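4 min read

1/26
Four days walking from Sketelby to Orkley in July, with a bag on my back and no lifts. A few people asked what I packed and what I'd change, so I'm putting it all in one thread. I'm not an expert. I'm 26 years into an office job and this was my first walk of more than one night.

2/26
The route first. Sketelby to the reservoir, reservoir to Niltthorpe, Niltthorpe over the tops to the Mazurek, then down the valley to Orkley. The Mazurek is a guesthouse. The first and last days are flat. The third one isn't, and I'd plan the whole walk around it.

3/26
The bag weighed 8 kilos on the bathroom scales without water. I thought that was good going. By the reservoir I'd already worked out what I could have left at home: the second jumper, the hardback, the big towel, and a full bottle of shampoo that leaked on the first afternoon anyway.

4/26
Socks. I took two pairs for walking and a thick pair for evenings. Wash one pair in the sink, wring it out inside a towel, hang it off the bag in the morning with safety pins. It worked apart from the day it rained, when I put on damp ones and got on with it.

5/26
Boots were old and I'm glad they were. Aniela Michalski, who walked the first half with me, had new ones and had plasters on both heels before lunch. She'd worn them round the house for a fortnight, but carpet is a long way from a stony track with a camber on it.
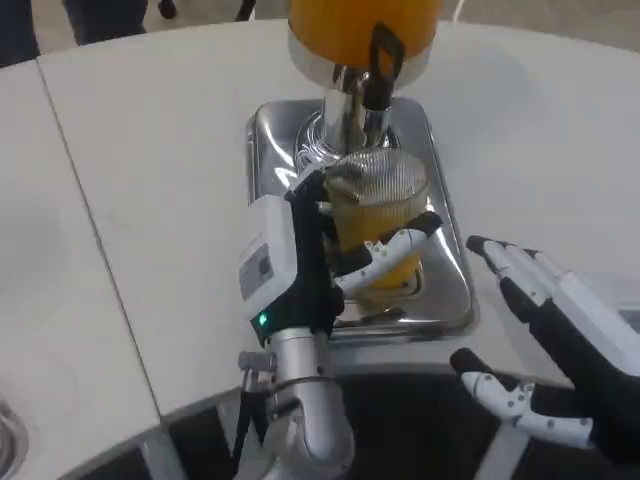
6/26
If you do get a sore patch, stop when it's warm and a bit pink. Don't wait for the next gate. I kept tape in my trouser pocket so I didn't have to take the bag off, and that made me far more likely to use it. Cut the strips at home, with rounded corners so they don't peel.

7/26
Maps. I had paper and the phone. I used the phone most of the time and the paper when I wanted to see where the next road was. There's a bad bit after the reservoir where the path shown goes through a farmyard and the one on the ground goes round it. Follow the one on the ground.

8/26
Signposting is fine as far as Niltthorpe and patchy afterwards. Two of the fingerposts on the edge of the village had been turned. I went half a field the wrong way before I noticed the church was on the wrong side of me.

9/26
Niltthorpe itself: one pub, one shop, a bench with a view of the bus shelter. The shop shuts for lunch. If you're counting on it for the next day's sandwiches get there before noon, or you'll be eating cereal bars on the tops like I was.

10/26
Aniela got the bus home from there as planned. I'd wondered whether I'd mind walking on my own and I didn't, much. I talked to myself a bit. I also went a lot faster than was sensible for the first hour, with no one to tell me to slow down, and paid for it on the climb.

11/26
On breakfasts. I'm usually a piece of toast over the sink. On this walk I ate everything put in front of me and was hungry again by mid-morning. Eat slowly if you can, and have whatever fruit and juice is going. I went without on the first morning and had a headache by the reservoir.

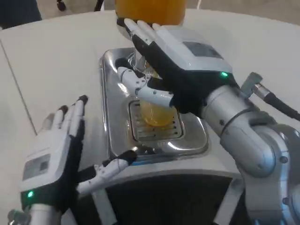 12/26
The big climb. It starts straight out of Niltthorpe behind the chapel and goes up in three steps, each of which looks like the top. Take the last gate slowly as the hinge is broken and you have to lift it. After that it's open moor and you can see your weather coming.

13/26
Mine came. Rain from the west for most of the morning, never very heavy. My jacket is old and lets water in at the shoulders where the straps rub. I knew that before I went and took it all the same. I'll reproof it or replace it before next time.

14/26
What did work was lining the rucksack with a rubble sack. The cover that came with the bag blew off twice and I ended up stuffing it in a pocket. Everything inside the sack was dry that night, including the hardback, which I still hadn't opened.

15/26
Peat. There are slabs across the worst of it and then the slabs stop. Poke the ground with a pole before you trust it. I have one pole, borrowed from my brother, and I'd been carrying it strapped to the bag because I felt silly using it. I stopped feeling silly up there.

16/26
Water on day three is the thing to get right. There's no tap between the chapel and the guesthouse, and I wouldn't drink from the streams with that many sheep about. I carried two litres and finished the last of it on the way down. In real heat I'd want more.

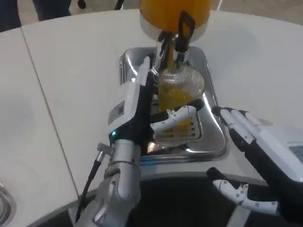 17/26
Drinking little and often suits me better than gulping at every stop. I set myself a few mouthfuls at each stile or wall, and I did the same at mealtimes. A clear plastic cup with juice up to halfway, like the one under the spout in the photo, is about what I can manage in one go before walking. Any more and I can feel it sloshing on the first hill.

18/26
Coming down to the Mazurek the path crosses the same beck again and again. The stepping stones were slippery and the footbridge further along is easier, although it adds ten minutes. I did the stones. Then I met a couple coming up who'd used the bridge and looked much drier than me.

19/26
Evenings. Boots off, feet up the wall for a while, wash the socks, write a few lines about the day, food, bed. I was asleep before it was dark every night. I'd packed a pack of cards as well. I could have posted those home with the hardback.

20/26
Booking. I rang ahead for every bed, and I'd do that again because the lists online are out of date. One place had closed and one had moved to the other end of its village. Ask about packed lunches on the phone too, since some want to know the day before.

21/26
Money. I took cash for the shop and the honesty box at the reservoir and needed it for both. Everywhere else took a card. The beds were the main cost by a long way. Next time I might try camping for one of the nights, if I can find a tent I don't mind carrying.

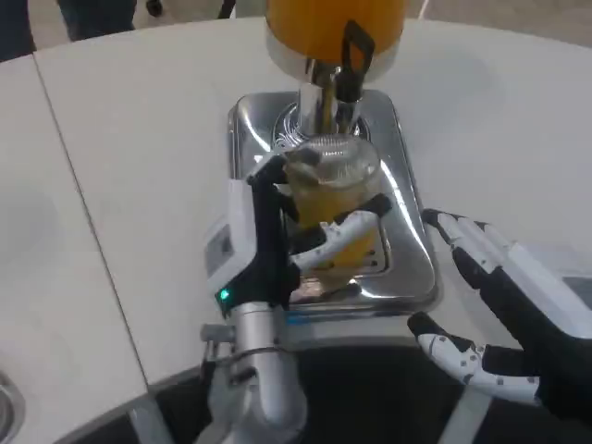

22/26
Day four is an easy one, along the river nearly all the way to Orkley, so there's no rush to be out of the door. I'd have a second breakfast if one was going. It's also the day when you can stop caring about weight a little. A glass jar like the one on the drip tray there, with the ribbed bit near the top, is a nice thing to drink from and a daft thing to put in a rucksack. Take a soft bottle and leave the glass for indoors.

23/26
The river path is good walking but overgrown in July. Nettles to the elbow in places. I'd zipped the legs off my trousers at the first stile and zipped them back on at the second. Check for ticks when you stop. I found one behind my knee and got it out with the little plastic hook.

24/26
Getting home from Orkley: the station is on the far side of town, uphill, which felt unkind. Trains aren't frequent. I had time for chips and a sit on the platform with my boots undone. A man with a bike asked where I'd come from and I was quite pleased to be able to say Sketelby.

25/26
What I'd take again: old boots, tape, rubble sack, pole, soft bottles, safety pins, thick evening socks. What I'd leave: hardback, cards, second jumper, big towel, shampoo in any form. What I'd add: a better jacket, a peaked cap, and a spare pair of laces after one of mine went on the slabs.

26/26
I've had a couple of messages asking whether you could do it the other way round, from Orkley. You could. You'd get the long climb from the Mazurek side, which is gentler, and the steep bit behind the chapel going down, which my knees wouldn't thank me for. Happy to answer questions about the buses from Niltthorpe if anyone wants them, I've still got the timetable.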